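Tulleck Parts Reuse Project
Progress report to the Hilton Fund
April 24, 2019
Prepared by Mererid Mathias, with notes from Guilan Fu and Gorazd Dimitrov

Dear Ruoxi,

I'm really pleased to be writing this one. When we last reported, in February, we were still waiting for the carpet to go down and half our stock of moulded panels was sitting in the corridor. We now have a proper sorting room, and it has made more difference to the work than I dared hope!

The room first, as that was the main item in your grant. We chose grey carpet throughout, and it has been a great success. Panels get dropped, and on the old concrete a dropped panel was very often a chipped one. Gorazd has logged four breakages since the move, which beats anything we managed in the old unit. The carpet also keeps the noise down, and visitors comment on it (the Gillura people thought they had walked into an office).

The stainless steel tables were the other big purchase. Guilan argued for steel over the cheaper laminated benches and I'm glad she won. They wipe clean in seconds, and a panel slides across the top without catching. The thin legs leave plenty of floor free underneath, so we can get a broom right through. My one grumble is the shine – under the ceiling lights it can be hard to read embossed characters on a dark piece, and we are trying a matt cloth for that stage.

Floor marking is now in place too. We used plain yellow tape to mark out areas on the carpet, meaning to replace it with something smarter once we knew where everything should go. We have moved the outlines several times since then, so the tape is staying for the moment. It isn't perfectly straight and I have stopped minding.

Now the sorting itself. We set ourselves a target of 1000 panels checked, described and put on the shelf list by the end of the grant year. The total today is 720, with every one entered in Shaohua Kang's new record sheet. Shaohua has cut the sheet down to a single page: overall shape, surface pattern, holes and slots, any characters, condition. It sounds dull and it is a joy to use. Two people can describe the same piece and come out with nearly the same words, and that was never true of the old form.

The dark grey and black pieces are still the slowest. Flat, frame-like panels with cut-outs look very much alike until you have one next to another, and we had 19 from the Yuan delivery filed under the wrong shape. All of those have been corrected. Guilan is making a set of outline cards to help, and the first few are already pinned up by the door.

Spending is within budget. We have a small amount left on the furniture line and would like to put it towards better lighting over the tables, if you are happy with that. I can send two quotes whenever suits you.

Between now and the next report we plan to finish the remaining black panels, settle the shelf labels, and open the list to the repair workshops that have been asking for it. Gorazd has had over a dozen requests already – a lovely problem to have.

Do come and see the room. The kettle is in the same place as before.

With thanks and best wishes,
Mererid

3 shares | 2 comments

© Tulleck Parts Reuse Project | Contact us | Back to top

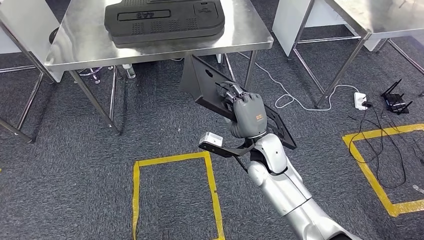

The sorting room at Tulleck: steel tables, grey carpet and yellow floor marking, with moulded panels.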